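Clusville Technical College
Department of Applied Science
Practical Chemistry, Level 2
Handout 6: Funnels, stopcock tubes and the dressed bench

Module leader: Rekha Hegde
Bench supervision: Edem Kpodo and Rhodri Gwilliam

1. Purpose of the session

This handout supports the Thursday practical and should be read before students enter the laboratory. The session deals with the handling and setting out of small clear apparatus: the stopcock tube, the plastic funnel and the acrylic rack. No reagents are used in the first hour. Students transfer water only, and the marks for this part of the module are awarded for the condition of the bench and the care shown in handling.

Students who missed Handout 5 should collect a copy from the preparation room, as the cleaning procedure is not repeated in full below.

2. Dressing the bench

Clear glass is difficult to see on a pale worktop. In this laboratory the bench is dressed with a black cloth before any apparatus is brought out. The cloth should lie flat, with no fold beneath the rack. A fold of even a few millimetres will tilt the base plate, and a tilted rack gives a tilted tube.

The order of setting out is as follows. The rack is placed first. Tubes are then lowered into it one at a time, held above the side fitting, with the stopcock knob turned to a direction which the student can reach without crossing the other hand over the tube. The funnel and any small vessels are brought out last.

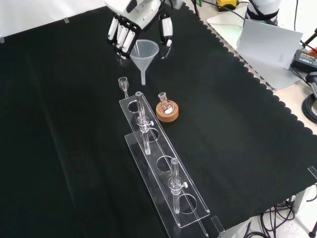 Fig. 1. Acrylic rack with two stopcock tubes; funnel and small glass vessel alongside.

The rack has an upper plate with four holes in a line and a lower base plate. Where two tubes are in use, they should not occupy neighbouring holes. The knobs should point the same way, so that both can be turned with the same hand.

Small vessels are easily knocked. They should be kept close to the rack and away from the front edge of the bench. Students should be aware that a narrow base gives very little warning before it tips.

3. The funnel

The funnels issued for this practical are translucent plastic. They are light, and a careless sleeve will carry one off the bench. A funnel should be lifted by the outside of the bowl and never by the stem, which must remain clean.

Before use, hold the funnel to the light and look down the stem. Any droplet or fibre should be removed with a rinse of distilled water. Paper towel must not be pushed into the stem.

When filling a tube through a funnel:
Check that the stopcock is closed.
Seat the stem in the open top of the tube, and raise it very slightly so that air can escape.
Pour slowly, stopping well short of the rim of the bowl.
Remove the funnel before taking any reading. A late drop from the stem will alter the level.

The last point accounts for most of the marks lost in January. Lino Russo's note to second-year demonstrators gives the same instruction, and demonstrators will be looking for it.

4. Keeping the working area clear

The working area is the whole of the dressed surface, including the part which is not in use at a given moment. Bags, coats and telephones are left on the shelves by the door. Written work is done at the side desk — notebooks on the cloth drag it out of position and take the rack with it.

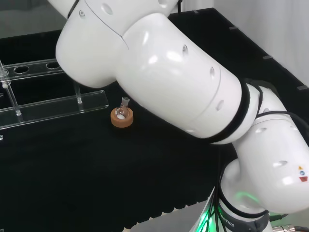

Matt black cloth shows dust and lint readily, and it should be brushed down at the start and at the end of the session. Brushing is always done towards the back of the bench. Cloths which are damp must be hung on the rail and replaced from the drawer marked Storkholm.

Spilt water is blotted and not wiped. If glass has been broken, the student steps back, tells a member of staff and leaves the cloth exactly as it is. Mr Gwilliam or Mr Kpodo will lift it by the corners.

5. Putting away

Tubes are drained, rinsed and returned to the Lombardi cabinet with the stopcock open. A stopcock stored closed may seize. Racks are wiped with a soft cloth and water; solvent clouds acrylic and must not be used. Funnels are returned bowl downwards on the draining mat.

6. Written work

Each student submits one side of A4, covering the order of setting out, the position chosen for each tube, and one fault noticed in his or her own bench. A sketch in pencil is required and should be labelled. The reading for this topic is the Forkow laboratory manual, page 167 onwards.

Work is handed to Cecilia Asamoah in Room 16 before the next practical.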